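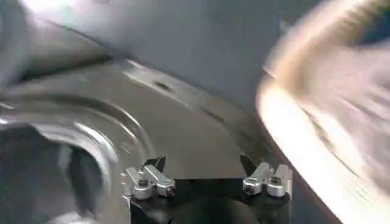

Photo: Prastbridge Courier / staff

Prastbridge are once again telling anyone who will listen that Przemysław Kubiak is not for sale. The club said the same thing in January, and two players were gone before the month was out, so forgive the season ticket holders if they keep their wallets shut for now.

The 26-year-old center has one year left on his deal and leads the team in points, for whatever that is worth on a team sitting second from the bottom. Word out of the Fodeck camp is that they have asked about him twice. Bondolico are supposed to be interested as well, although Bondolico are supposed to be interested in everybody at this time of year and usually end up signing a backup goalie.

General manager Terence Haslam met reporters on Thursday and spoke for 15 minutes without saying very much. He called Kubiak "a big part of what we're building." Asked what exactly was being built, he talked about the schedule. Asked whether an offer had come in, he said he would not discuss other clubs, then spent a while discussing Fodeck's power play.

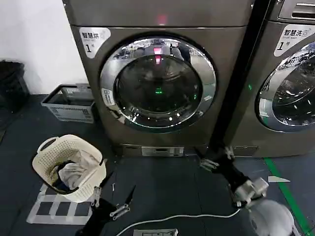
The numbers don't help his case. Prastbridge have won 3 games since the holiday break, and two of those came against a Carbone side missing most of its defense. Attendance has dropped by 400 a night compared with last season. A club in that spot either sells its best player for a pile of draft picks or pays him a great deal more money, and the front office has shown no sign that it can do the second.

There is also the matter of Sławomir Stępień, the winger who was meant to take some of the scoring load this year. He has a sore hip, or a sore groin, depending on which team official you ask, and is listed as day to day. He has been day to day for five weeks. Without him Kubiak gets the other team's best checkers every shift, and it shows in the third period.

Coach Igor Borkowska says the room is solid and the talk hasn't reached the players. Maybe so. Kubiak took the captain's optional skate off on Wednesday and left by the side door, and the club described that as planned rest. 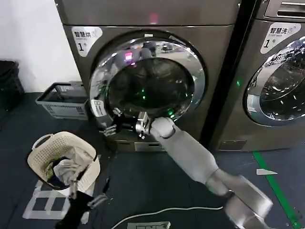 Mali Voyle wrote to the sports desk that she would take the picks and be done with it. "We kept everybody two years ago and finished in the same place," she said. "If Fodeck wants to overpay, let them. But I don't trust this bunch to draft anyone with what they get."

It is hard to argue with the last part. None of the club's past four first-round choices is on the current roster, and one of them now plays for Carbone.

Haslam says a new contract offer will be made once the season ends. He would not say how long it runs or who would be paying for it. Prastbridge are at home to Bondolico on Saturday night, and Kubiak is expected to play.

Last updated: 2006-04-07

Recent items
Stępień skates alone, no return date given
Carbone name two goalies for road trip
Fodeck power play stays hot in overtime win
Season ticket prices to hold, says Prastbridge

Contact the sports desk | Copyright 2006 Prastbridge Courier | Back to top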